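布巾は一枚では足りない、という話

ラシャ・ニムリ

私が日本に来て、いちばん長く考えた家事は、皿を洗うことではなく、洗った皿を拭くことでした。大げさに聞こえると思います。でも私の育った家では、皿は拭くものではありませんでした。流しの横に金属のかごがあり、皿はそこで勝手に乾きました。夏なら、お茶を一杯飲んでいるあいだに乾いてしまいます。ですから布巾という言葉を日本語の教室で習ったとき、私は最初、床を拭く布のことだと思いました。先生のマヤ・アブー・ジャウデさんは笑って、「それは雑巾です。食器に使ったら、家族に叱られますよ」と教えてくれました。

この文章で私が言いたいことは、簡単です。台所の布には、それぞれ仕事を決めたほうがいい。そして、その布は白くなくてもいい。むしろ、絵のついた、子どもっぽい布のほうが、家の中では役に立つことが多いと思います。

反対の意見があることは知っています。友人のガーダ・アクルは、台所の布は全部白であるべきだと言います。白い布は汚れがすぐ見えるし、漂白もできるからです。彼女の台所へ行くと、同じ大きさの白い布が棚に重なっていて、確かに気持ちがいい。正直に書くと、私もまねをしたことがあります。二月に、スクールシデという生活用品の店で白い布巾をまとめて買いました。全部で十六枚です。夫には多すぎると言われました。

ところが、ひと月もたたないうちに、私の白い布巾は、どれが何の布だか分からなくなりました。コップを拭く布、食卓を拭く布、手を拭く布。全部白いので、濡れて丸まっていると区別ができません。ある木曜日の夜、私はコップを拭いたあとで、その布がさっきまで食卓のカレーを拭いていたものだと気がつきました。黄色いしみは、裏側にありました。白は汚れが見えると言いますが、裏返しになっていれば見えないのです。

そのあと私は、しみのついた布を何度も煮ました。煮ると布はきれいになりますが、人の手間は減りません。ガーダはこの仕事が好きです。日曜の朝に鍋で布を煮る音を聞くと、心が落ち着くそうです。私はそうなりませんでした。好きな人がやればいい仕事を、正しい家事として皆に勧めるのは、少し違うのではないでしょうか。

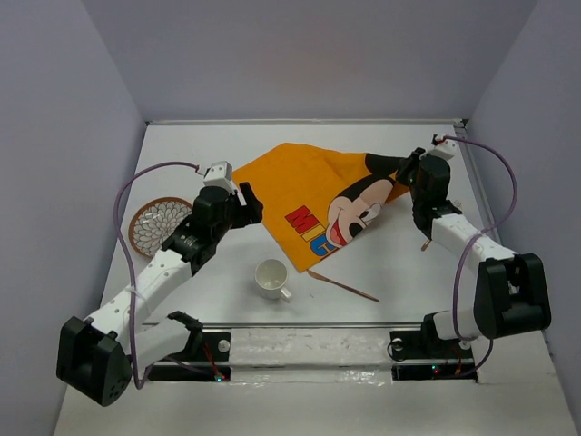 皿を拭く布と、食卓を拭く布は、どうやって見分ければよいのでしょうか。

一目で違う柄にしておくのが、いちばん確かです。食器用は絵のある布、食卓用は縞の布、というように家の中で決めて、家族全員に一度だけ言えば、あとは布が自分で説明してくれます。

名札をつける、という方法もあります。私も試しました。布の隅に油性ペンで「皿」「机」と書いたのです。けれども、急いでいる人は隅を見ません。字は洗濯で薄くなりますし、うちの子どもはまだ漢字を読めません。大きな顔の絵は、半分に折れていても、だれの顔か分かります。ミッキーマウスなら、耳が一つ見えていれば十分です。明るいオレンジ色の布なら、部屋の反対側からでも見つかります。台所の印としては、これ以上のものはなかなかないと思います。

「大人の台所に漫画の布は恥ずかしい」と言う人もいます。この気持ちは、私にも少しあります。雑誌に出てくる台所は、たいてい静かな色をしています。白いマグ、木のまな板、麻の布。私もバレロというカタログを毎号見て、ため息をつきます。しかし、カタログの台所では、だれも急いでいません。牛乳をこぼした子どもが「どの布?」と叫ぶこともありません。私の台所では、それが毎朝あります。そのとき「縞の!」と答えられることは、美しさとは別の種類の、大事なことです。

それに、絵のある布は、子どもが手に取ります。うちの娘は白い布巾には一度も触りませんでしたが、絵の布に替えると、自分から皿を拭くようになりました。もちろん、完全には拭けません。皿の縁には水が残りますし、花びらの模様の皿を拭くときは、模様を指でなぞって遊ぶので、一枚にとても時間がかかります。それでも、私は待つことにしました。遅い手伝いを断ると、次の手伝いは来ないからです。これは母がよく言っていたことで、私は子どものころ、この言葉が嫌いでした。母がいつも私を待っていたことを、そのころは知りませんでした。

順番についても、少し書きます。ここは意見が細かくなりますが、許してください。私は、まずコップやマグを拭き、次に皿、最後にナイフやスプーンを拭くのがよいと思います。コップの内側は布の乾いたところで拭きたいですし、刃物は急いで拭くと手を切ります。布が湿って重くなったころには、手も少し疲れて、動きがゆっくりになっています。ナイフにはそのくらいの速さがちょうどいいのです。刃のほうから柄に向かってではなく、柄から先へ、布を厚く折って拭きます。銅のような色の食器は、水の跡が残ると目立つので、私は最後にもう一度、乾いた布で軽くなでます。

サウサン・オベイダトさんと妹のラグダさんは、同じ家に住んでいるのに、この順番で意見が違います。サウサンさんは私と同じで、マグから始めます。ラグダさんは大きい皿から片づけます。大きいものが先になくなれば、台の上が広くなって気持ちが楽になるからだそうです。これは良い理由だと思いました。狭い台所では、拭く順番より、置く場所があるかどうかのほうが問題になります。私の順番は、台が広いときの順番なのかもしれません。

では、布は何枚あればいいのか。私の答えは、一日に二枚と二枚です。食器に二枚、食卓と手に二枚。食器の一枚目が湿ったら、二枚目に替えます。湿った布で拭き続けることは、水を皿から皿へ引っ越しさせているだけです。夜になったら四枚とも洗濯かごへ入れて、翌朝は新しい布を出します。特別な洗剤は使いません。ほかのタオルと一緒に洗って、よく干します。色のある布は漂白剤で色が抜けることがあるので、洗い方の表示だけは最初に読んでおきます。

布を買う場所についても聞かれることがあります。私は駅の近くのヤソレッティという雑貨屋で、季節の終わりに安くなった布を買います。子ども用の棚にあることが多いです。食器用と書いていなくても、木綿で、縫い目がしっかりしていて、水をよく吸えば、私は使います。新しい布は、そのままでは水をはじくことがありますから、使う前に一度か二度、洗います。絵の部分が厚いインクで固くなっているものは、買いません。固いところは水を吸わないので、顔が大きければ大きいほど、拭けるところが減ってしまいます。これは絵のある布の弱点で、ガーダに指摘されたとき、私は反論できませんでした。今は、裏返して無地の側で拭いています。絵は印として見えればいいので、拭くときに表である必要はありません。

ガーダの白い布を悪いと言うつもりはありません。一人で住んでいて、布を煮ることが好きで、棚をいつも整えておける人には、白が合っています。私が困るのは、白い布を使わない人はだらしない、という考え方です。布の色で、その人の台所が清潔かどうかは分かりません。何回替えているか、どこに干しているか、何に使ったか。見るべきなのは、そちらのほうです。

残った白い布巾は、今、窓とくつを拭くのに使っています。白は外の仕事、絵は食器、縞は食卓。家族でまだ一人だけ、夫がときどき間違えます。昨日も縞の布でコップを拭いていたので、娘に注意されていました。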